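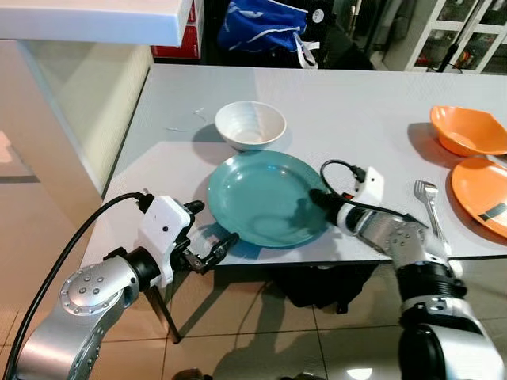 My task in November was to look after the two-arm cell at Clarnmont, while Sheila Tindall was away at the Prenness site. I want to write down what I learned about the gripper cables, as I made the same mistake 2 times.

When you fasten the cable too close to the wrist, it looks very clean. Then the wrist turns to its limit and the cable pulls at the connector. On the left arm I lost the signal of the gripper for this reason. Now I leave a wide loop over the housing, and I turn the wrist slowly by hand mode to both ends before I put the last tie.

After this comes the finger check. I open and close the fingers 8 times without any object, and I tighten the small screws at the hinges if they moved. Only then I let the arms go to a plate. A plate is a good test for two grippers, because a small error in height between left and right is easy to notice at the rim.

Hayley Wragg asked me if we must calibrate again after changing a cable. In my opinion no, but after changing a finger, yes. Our log had 599 cycles when I changed the last pair, and the old offset was wrong by 3 millimeters.

Next I will write about the table height, which I still did not solve.

4 shares
2 comments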